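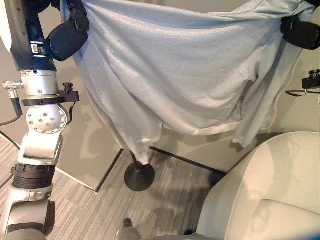 Iqra Mohmand asked me after my first progress talk why I score the grasp and the unfolding separately, and it's a fair question! My first scoring sheet lumped them together, and it hid everything good. Over 60 trials, both grippers got hold of the cloth 43 times, but plenty of those grabs were on the wrong bit of hem, so the cloth just hung there in a big saggy curve (light blue jersey is very good at sagging). So now I log two numbers per trial — grasp held, then corners correct. The second one is still ugly. I'm rerunning the set in the Plamon lab with a slower lift, and the table goes in the appendix.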